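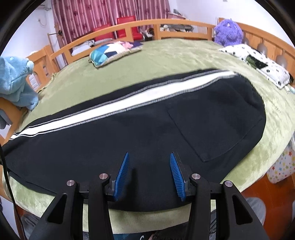

Hand-held gripper loses the edge on folded trousers

Posted in Home Builds, Grippers

fulline_bench
I have a parallel-linkage hand gripper with blue ribbed finger pads, built at home from the Juverier plans. I use it to record folding demos on a bed. Rigid objects are fine. On black trousers with a white side stripe, lying on a plush blanket, the pads close and pick up blanket along with the hem. Pad force is 500 g at full squeeze. The pivots have no play that I can feel. Is this a pad problem or an approach problem?

trisolside
Approach, mostly. Plush pile lets the tips sink below the fabric before they close. Come in at 20 degrees from flat, touch the hem from outside the fold, then close slowly. If the lower pad still digs in, file its leading edge thinner. I went through 60 closes on a fleece throw this way and kept the ribs as they were. Also check that both pads arrive together — a late one drags the cloth sideways.

marchand703
get softer pads

pivot_and_pin
Softer pads will make it worse on pile. They wrap around whatever is under the cloth. Agree with the shallow approach. I would also drop the squeeze force by half and pinch at a seam, where there is more thickness to hold. Black on black is hard to track in the recording, so the stripe is a useful reference for where the leg is. Put a bedsheet over the blanket for one session and compare.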